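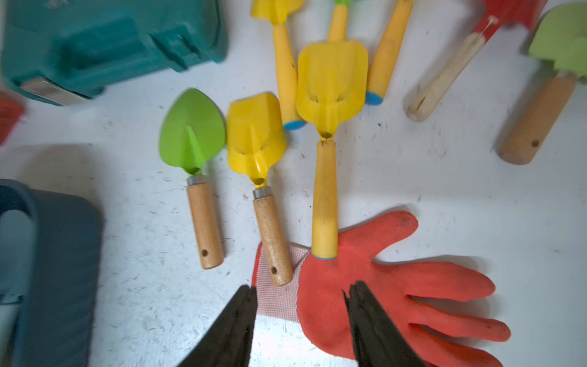

Re: [Lyimo-garden] Seed starting with little ones
From: Yolanda Herrero
Date: 9/23/99

Muthoni Mfaume wrote:
> My grandson wants his own patch next year and I have no idea what to
> give him. He's five and he has the patience of a five year old. Last
> time we did carrots and he pulled them all up to see if they were
> done. Also do I start things inside in January or is that too soon?
> I've still got the trays from Parnaline if anybody thinks they're
> worth the bother.

Hi Muthoni, and hi everybody,

Oh, the carrots! Mine did the same thing with the onions. I'd skip anything that grows underground for the first year, except maybe radishes, which come up so fast he won't have time to get curious.

What worked for us was peas and sunflowers. The peas are big enough for small fingers to hold, you poke them in up to the first knuckle, and he can eat them right off the vine. We planted ours along the fence by the Cludwood side, where it gets sun until supper, and put up chicken wire for them to climb. The sunflowers I'd start in paper cups on a windowsill, but January is way too soon! They get leggy and fall over and then you have a sad child. Wait until you're nearly past frost, or just stick them straight in the ground.

Pumpkins are fun too if you have the room (we did not have the room, they went through the hedge and Hamisi Lema got most of them. Hi Hamisi).

On the trays, I used the Parnaline ones for 2 seasons and they were OK, but they crack at the corners if you pick them up full of wet dirt. Put a cookie sheet under them. Bakari Simiyu swears by egg cartons and I've never had any luck with those, they go moldy on me every time.

Let him do the watering, but give him a small can. Ours got hold of the big one and washed out a whole row of lettuce. And give him a corner that's really his, where you don't weed or straighten anything. It'll look awful and that's fine, he'll love it.

One more thing, Elibariki Okoth was asking about marigold seed a while back. I saved a bunch this year, there must be 500 in the envelope, so if either of you wants some send me your address and I'll split them up. They're the short orange kind, and the ones I grew next to the beans did great.

Does anyone know if Doltent still carries the cheap bean poles? I need 9 and I hate to drive over there for nothing.

Yolanda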